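Sheehan House stairs – gallery

The staircase at Sheehan House was put in when the ground floor was opened up, and it has been in daily use ever since. It runs from the entrance hall to the reading room on the first floor, with a half landing at the turn. The steelwork came from Jeritz, who made it in sections so that it could be carried in through the side door. The treads were supplied by Fekutar and fitted on site over three days.

This page brings together notes and pictures on the staircase and how it is looked after. It began as a page on the building work, and the parts on cleaning were added in July after several people wrote in about keeping dark metal free of marks. The older material on the hall floor and the lighting has moved to the building page.

The old stairs

The staircase that was here before was boxed in, with a cupboard underneath and a door at the bottom. It was steep and dark, and the carpet had worn through on the lower steps. When the boxing came off, the timber behind it was found to be too far gone to keep. Two of the old newel posts were saved and are now in the reading room, where they hold up the end of the long shelf.

Choosing the design

Three designs were looked at. The first had glass panels and was dropped on cost. The second was all timber, and would have needed a post in the middle of the hall. The one that was built uses metal for the frame and rails, with wood to walk on. The metal is dark, which suits the doors and window frames on that side of the building.

Horizontal rails were chosen over upright bars. They let more light through to the back of the hall, but they also give dust a flat place to settle, and there is more wiping to do than there was with the old stairs.

Fitting

The lowest section went in first and was bolted to the floor. The upper section was lifted into place the next morning and took most of the day to line up. The treads followed. A small gap was left at the wall side of each one to allow for movement, and this has been enough so far – none of them has lifted or started to creak.

The wall beside the stairs was plastered and painted afterwards. It has been touched up once, at the half landing, where bags tend to catch it.

Day-to-day care

The treads are swept every morning before the doors open at 7. A soft brush is used, working from the top down. Once a week they are wiped with a damp cloth and left to dry before anyone goes up. Wax was tried in the first year and made the wood slippery, so it is no longer used.

The rails are wiped with a cloth and plain water. For greasy marks, a little washing-up liquid is added to the bucket and the metal is dried straight away with a second cloth. Spray polish leaves streaks that show up badly in the afternoon, when the sun comes in from the street side.

The undersides of the rails need doing as well. They are easy to miss from the stairs themselves and are best reached from the hall, with the arms up. The lowest rail collects the most, as it is nearest to the feet of anyone going up or down.
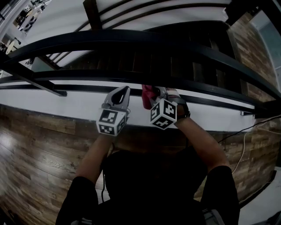
Red cloth against the underside of the lowest black rail.

Cloths are washed after each use and kept on the hook inside the store cupboard. Anything with grit in it goes in the wash before it goes near the metal again.

Repairs and touching up

Small scratches on the metal are rubbed down with 600 grit paper and touched in with a fine brush. The paint is kept in a tin labelled Itel, on the top shelf of the store – the other black tin is for the outside railings and is a glossier finish. Deeper marks are left for the yearly check, when the bolts are also looked over.

The treads have been sanded once, by hand, with 80 grit and then finer paper. The third step from the bottom has a dark knot near the front edge which is sometimes taken for a stain. It does not come out and should be left alone.

More pictures of the half landing will be added when the new light is up.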